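Search this site Go Menu

Ullodcombe workshop open day – walk-round safety checklist with comments

24/08/2018 by Zdeňka Kadlec

We use cookies to remember your settings. OK / More

Done on foot before doors and again during the first demo. Comments typed up in a rush, sorry for spelling. Marks: OK, FIX (before next session), WATCH (keep an eye on it).

1. Way in and way out
Main door – OK. Opens fully, nothing on the mat.
White side door, left wall – WATCH. Was ajar when I went past. Either shut or properly open please.
Folding chair by that door – FIX. Black one. Stack with the others or put it out for a visitor, not there.
Extinguisher near the side door – OK for place. Tag in date. Keep floor in front clear.
Small cardboard box on floor, left side – FIX. Flatten, bin.

2. Stairs
Stairs – OK. Treads sound, handrail firm. Visitors stay downstairs unless taken up by Gajdoš staff.
Upper level railing – OK, no wobble. No bags or coats hung on it.
Need a chain or a sign at the bottom step. Asked for last time as well.

3. Hand-held grippers (Flultix demo)
Finger pads – OK. No splits in the rubber.
Jaw pinch point – WATCH. Children will put fingers in. Demonstrator to say so at the start of each go, not half way thru.
Grip on tall items – OK. Tried with the T-shaped tool, handle down in the cradle, clear tip lowest. Held for the full talk on my round.
Crossbar on that tool – WATCH. Long and thin, sits at eye height for a small child if the gripper is lifted. Keep visitors one arm's length back.
Release – OK. Always over the table.
Guest handling – 2 guests at the table at a time, max. Queue behind the tape.

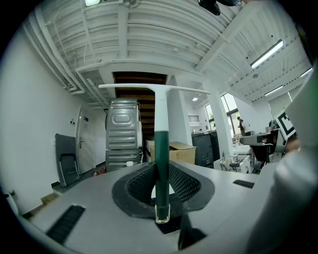
Item 3: T-shaped tool upright in the gripper, stairs and side door behind.

4. Table and demo area
Table steady – OK. Feet checked, one packed with card, will do for today.
Curved lamp – OK. Base tight. Lead taped down along the wall side.
Marker cards – OK. Edges of one lifting slightly, press down. Don't let guests pull them off the grippers, Vurkmont had to reprint a set in the spring and it took ages.
Head cameras – WATCH. Headband should be snug before leaning over the table. Wipe between wearers. Spare wipes in the top drawer.
Two grippers in use at once – WATCH. Keep them a good gap apart, one person talks, other one holds still. Worked fine on the trial run, less fine when both tried to reach the bin.
Bin with small bottles and cloth – FIX. Check all lids are tight and read the labels before under-fives come in. Cloth right inside, not over the rim.

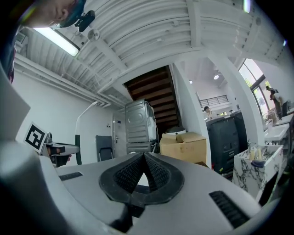 Item 4: second gripper with marker card at table height, demonstrator in headband.

5. Floor and storage
Stacked grey metal units by the stairs – WATCH. Upper one on top of the lower, didn't shift when pushed but not strapped. Strap before September.
Open cardboard box near them – FIX. Fold flaps in or move. Someone will walk into it with a pushchair.
White pillars – OK. Could do with a strip of coloured tape at shoulder hieght.
Desk and office chair, window side – OK. Chair pushed in, keep it so.

6. Power and light
Ceiling strips – OK, all on.
Ceiling fan – OK. Off during demos, it moves the cards.
Socket test 179 – OK.
Socket test 1011 – FIX. Cover loose. Not to be used till done, label put on.

7. People
Staff on the floor – 4 needed for the afternoon. Check names at noon.
First aider – OK, sat by the window. Kit signed out to her.
Visitor sheet – FIX. Pen missing again.

All FIX items back to me before the second session. Side door and the bottles first.

Sign up to our newsletter Your email Subscribe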